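Flokolach Drinks Table, student dataset, version of 31 Jul 2021

This is the data card for the recordings we made in the Pornholm student robotics project. The task is a part of making a cold drink: two arms work at one table with a bowl of ice cubes, a metal scoop, a tray with a glass and a cup, and lemons with a cutting board. We started in May with simpler pick and place tasks, and those are kept in a separate folder named Nemgate.

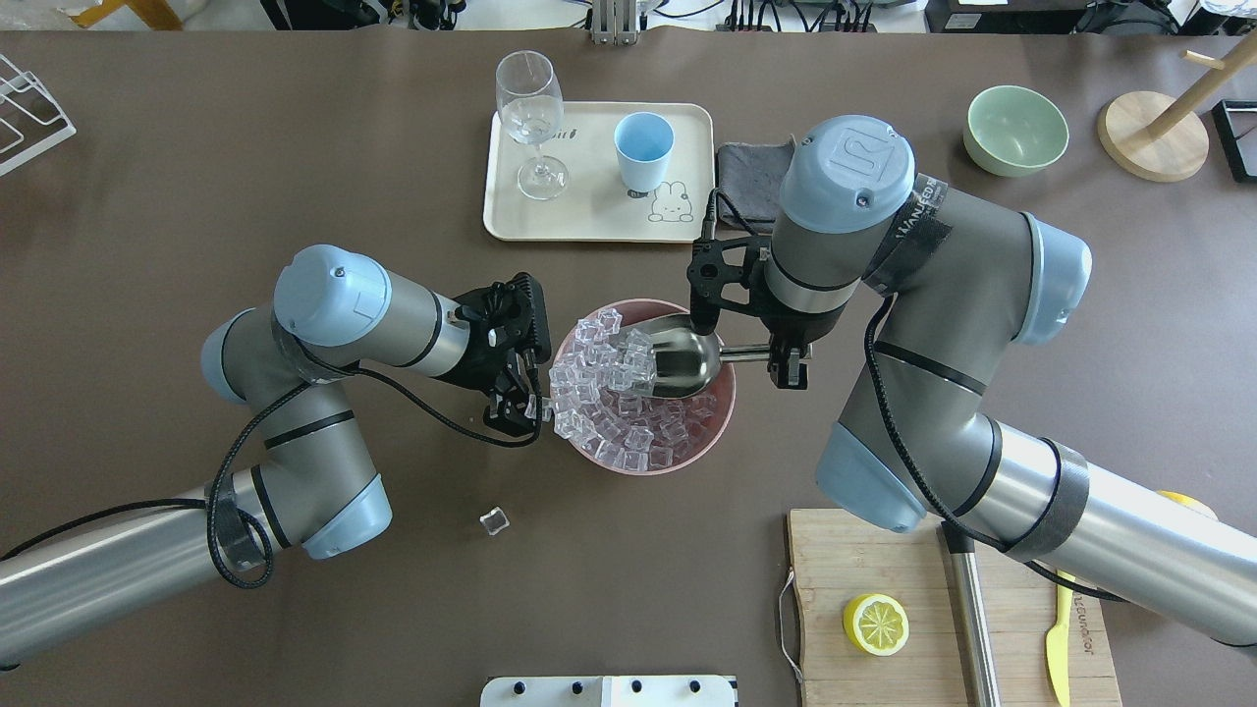
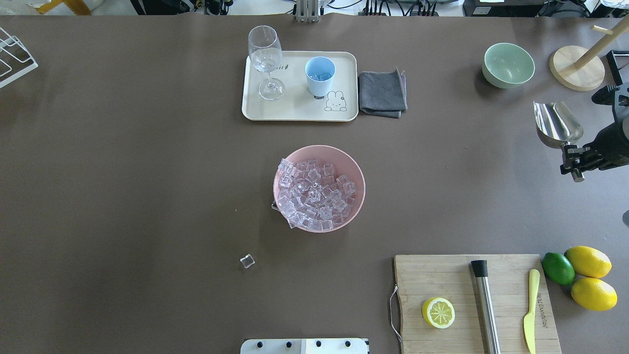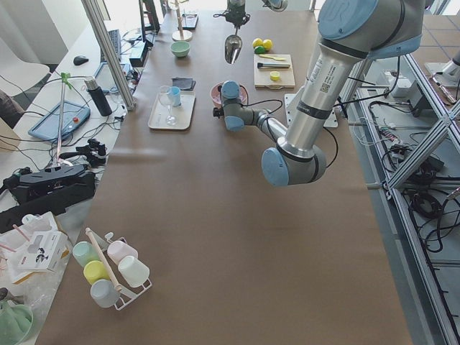
Student Robotics Club, Pornholm. Ice scoop task, head view and side view.

Contents
The set has 214 episodes. Of these, 135 have text labels, written by club members and checked a second time by Anju Kashyap. The labels are in English and say which arm does the step.

How to load
Unpack the archive and run the Chauhan reader script from the main folder. Please do not rename the episode folders, the script finds the label files by their names. With 8 GB of memory it is better to load one episode at a time.

Known problems
The side view clock is not fully synchronized with the head view. In the label files "cup" always means the cup on the tray.

Use
Free for teaching and for other student clubs. If you find a wrong label, write to us with the episode number.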